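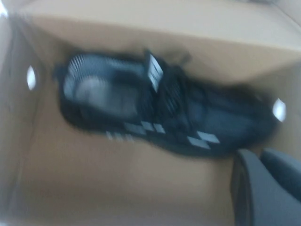 FOR IMMEDIATE RELEASE

Munerard to Open Furnolance Walking and Balance Program to Adton Residents

No gym membership needed for the first session period, which runs through December

ADTON, August 2022. Munerard, which operates the fitness center on Mill Street in Adton, will open its Furnolance walking and balance program to all adult residents of the town next month. Until now the program has been offered only to members of the center. Residents can take part without joining, and there is no charge for the first session period, which ends in December.

Furnolance is a set of low-impact classes for adults who want to walk more, get steadier on their feet or go back to exercise after a long break. Each class lasts 45 minutes. The classes take place on the indoor track and in the two ground-floor studios, all of which can be reached from the parking lot without stairs.

The center has set aside 900 places for residents in the first period. Places will be given out in the order that sign-up forms are received. A resident may hold a place in one class group at a time and may change groups once if the schedule does not work out.

"People who have not been inside a gym for twenty years often feel that the building is meant for somebody else," Munerard said in a statement. "We have heard that from residents at the front desk and over the phone. We would like them to come in, walk a few laps and see how it goes."

What the classes cover

Every class begins with seated warm-up exercises. The group then moves to the track or stays in the studio, depending on the level. Participants at the first level walk at their own pace, with chairs placed along the inside lane for anyone who wants to rest. The second level adds heel-to-toe walking, side steps and turns. The third level includes short inclines on the treadmills and light work with resistance bands.

New participants meet with an instructor for a 15-minute check before their first class. The instructor will ask about recent injuries, medications that cause dizziness, and any equipment the person uses for walking. Canes and walkers are welcome on the track at all levels. Anyone under treatment for a heart condition is asked to bring a signed note from a doctor.

Participants who have low vision or hearing loss can ask for a place near the instructor when they sign up. A printed large-type version of each week's exercises will be available at the front desk.

What to wear and bring

Participants should wear comfortable clothes that do not drag on the floor. Closed shoes with a back are required in all classes, including the seated portions. Sandals, clogs and socks alone are not permitted on the track. Street shoes should be changed at the door in wet weather, and benches are provided in the entry hall for that purpose.

Shoes should fit snugly at the heel and leave some room at the toes. Instructors can look over a pair before the first class and suggest a different way of lacing, but the center does not sell footwear.

Water is available from the fountains next to both studios. Participants may bring their own bottles as long as they have lids. Small lockers are free to use, and users need to bring a padlock.

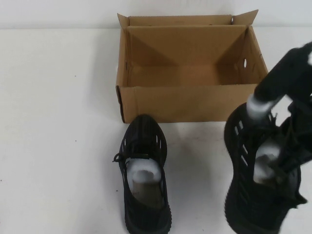

Schedule and sign-up

The center will run 78 Furnolance classes a month during the first period. Morning classes begin at 8:15 and 10:00. Afternoon classes begin at 2:30. Evening classes begin at 6:00 and are limited to the first and second levels. There are no classes on public holidays, and the track will be closed for resurfacing during the last week of December.

Residents can sign up in two ways:

In person at the front desk, during regular opening hours. Staff can help fill out the form.

Through Majimbun, the online booking service the center already uses for its pool and court reservations. Residents who do not have a Majimbun account can create one at no cost. They should choose "Adton resident" as the account type.

Proof of address is required in both cases. A utility bill, a lease or a driver's license with an Adton address will be accepted. Forms sent in without proof of address will be held for five working days and then released.

A participant who misses three classes in a row without calling will lose the place, and it will be offered to the next person on the waiting list. Participants who are ill or traveling can have their place held for up to four weeks by calling the front desk.

After the first period

Munerard will decide in December whether to continue the resident program and what it will cost. Any fee will be posted at the front desk before sign-up opens for the next period. Residents who take part in the first period will not be enrolled in anything automatically and will not be asked for payment details.

Current members of the center keep their existing Furnolance class times. The places for residents are in addition to the places held by members. Members who live outside Adton are not affected by the change.

About Munerard

Munerard operates the Adton fitness center, which has an indoor track, a pool, two courts, two ground-floor studios and a weight room. The center offers group classes, swimming lessons and individual training for adults and teenagers.

Contact

Program questions: Furnolance desk, extension 2534
Media questions: Munerard communications office, extension 2554
Both extensions can be reached through the center's main number during regular opening hours.

###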